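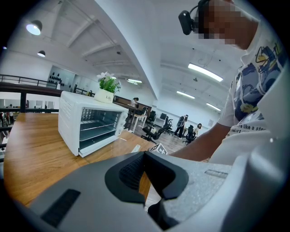

Ebook boxed set, does my novella still count as unpublished?

Put my horror novella in a group boxed set in April, ebook only, sold 438 copies. Now want to send it to Stenetard, guidlines say no previously published work. Am I stuck?

Nathalie Van Rooij

Yes it's published. Sold copies = published, doesn't matter how few. Check if they take reprints tho, some do at a lower rate.

Bart Desmet

What Bart said. Also read your boxed set contract, mine had exclusive rights for 100 days and I nearly missed it. Email them and ask, be upfront about teh set.

Teodora Golob

just change the title lol

Toon Peeters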